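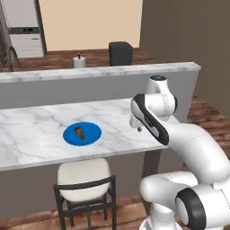

Does a simulated manipulation test need written rules before the first run?

Rules should be written and frozen before any run that will be reported. Trial runs made while the rules are still being drafted can be kept, but they go in a separate folder and never into the results table.

13 shares | 2 comments

Setting the rules for a tabletop test in simulation

These instructions cover single-arm tasks on a kitchen counter: pick, place, stack, move aside. They follow the layout of the Gesside test sheet, but any sheet with the same fields will do. Mobile bases and two-arm tasks need extra fields and are left out.

Step 1. Write the task as one sentence

Use one verb for each action and name every object involved. "Lift the grey block and set it down on the plate" is acceptable. "Tidy the plate area" is not. If two people could read the sentence and stop the run at different moments, rewrite it.

Step 2. Fix the start state

Record the following in the sheet:

- pose of every movable object, in the counter's coordinates
- joint angles of the arm and opening of the gripper
- position of fixed furniture, stools included
- simulator version, physics time step and random seed

Fixed furniture is often skipped. A stool beside the counter can still meet the elbow on a wide swing, and a contact with it has to be scored like any other.

Where start poses are varied, state the limits of the variation and draw all the poses before testing begins. Do not redraw a pose after seeing the arm fail on it. A pose that puts one object inside another is void and should be caught by a check at load time.

Step 3. Define success as a measured state

Success is read from the simulator, never judged from a picture. For a placing task, the minimum set is:

- the object touches the target surface and nothing else that is not named in the task
- the gripper is no longer in contact with the object
- the object's speed stays below the limit for 25 time steps in a row

An object hanging directly over its target often looks finished from a high camera. It has not been placed until the second condition is met.

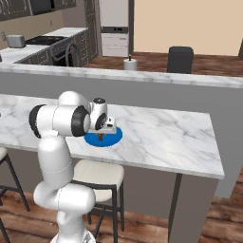 R. Begum

Step 4. Define the stops

List every condition that ends a run early. The usual ones are a joint limit, contact force above the set value, an object leaving the counter and the time limit. Each gets its own code. "Failed" alone is not a code.

Items already on the target need a rule of their own. If the plate holds something at the start, say whether it may be touched, moved or knocked over. Our default is that it may be touched but must still be on the plate at the end — stricter versions are allowed if they are written down.

Step 5. Run and log

Run the full set without changing the controller, the scene or the sheet. The reference set at Clistport has 172 start states, and a partial set is reported as partial, with the missing states listed. Save the joint log and the contact log for every run, passes included. Video is useful for review but does not replace either log.

A simulator crash is not a failure of the arm. Repeat the run once with the same seed. If it crashes again, mark it void and report the number of voids next to the pass rate.

Step 6. Report

Give the pass rate, the count for each stop code and the sheet version. State plainly that the results come from simulation. Friction between gripper and object should be quoted with its source, or marked as assumed.

Do not carry a simulated pass rate over into a safety document for a physical cell. Contact force in the simulator depends on the solver settings, and the risk assessment for real hardware is a separate piece of work.

Changing the sheet

Any change to Steps 1 to 4 makes a new version, and old results stay with the old one. The stop codes were last changed in March, when the Pronetti exporter began writing contact pairs in full — sheets made before then need the codes entered by hand.

Last updated: May 30, 2025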